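4.3 Sorting control parts before panel assembly

Use this section when a Calten or Dreßler order has arrived and the parts are still mixed in the delivery carton. Sorting takes longer the first time, mostly while you get used to the part numbers.

You will need a clean tabletop, one curved tray for each circuit, the parts list for the order, and a flat screwdriver. Keep the Buvico label sheet within reach.

CAUTION: Do not sort parts on a panel that is connected to power. Wiring must be done by a qualified person.

1. Clear the table and wipe it down. Small tabs and screws are easy to lose among scraps of wire.

2. Set the tray down so that it does not rock. If it rocks, turn it or move it to a flatter spot.

3. Take one bag out of the carton and check the number on the bag against the parts list. Open the bag only when the two match.

4. Put the switch parts in the tray first. Leave lamps, caps and legend plates in their bags until step 9.

5. Turn each contact block until you can see the screw terminals. Check that every screw is present and that none of them is bent or cross-threaded.

6. Look at the tabs. A tab that is cracked or pushed in will not hold the block on its base. Put a damaged block back in its bag and mark the bag.

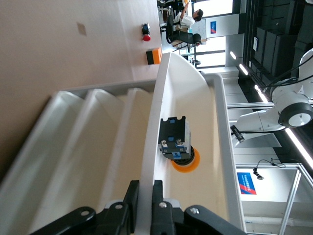
"Can I take the block off the base to read the terminal numbers?" is the question Rullbridge service gets most often about this part of the guide. You can, but put it back the same way around, and do it before any wires are attached.

7. Hold the base with one hand and press the block gently from the side. It should stay put. If it slides or lifts, take it off, check the mounting surface for packing dust, and fit it again.

8. Loosen each terminal screw three turns. Do not take the screws all the way out. Screws left tight are the usual reason a wire ends up beside the clamp and not under it.

9. Add the caps and legend plates for the same circuit. Stop controls get their own tray – do not mix them with ordinary push buttons, even for a short time.

10. Write the circuit number on a label and stick it to the outside of the tray. Do not put labels on the parts themselves. The glue leaves a film on plastic that is hard to clean off.

11. Cross the parts off the list and start the next tray.

NOTE: A full carton holds some 205 parts and fills 13 trays. If you have fewer trays than circuits, finish and wire one group before you open the next bags.

NOTE: Parts lists printed before March use the old numbering. The old and new numbers are shown side by side in section 9.

If something is missing, look in the folds of the carton and under the foam insert before you report it. Give the order number and the bag number when you write in. Loose terminal screws are sold in bags of 500 only.

Go on to section 4.4, Fitting controls to the door.

Reader comments (3)

Step 8 helped. I had been backing the screws all the way out and spent half an afternoon picking them up off the floor.

Our Dreßler blocks came with the screws already loosened, so check before you turn them. Three more turns and ours fell out.

Could the old part numbers go on the same page as the steps? Flipping back to section 9 for every bag gets tiring – otherwise this is clear enough.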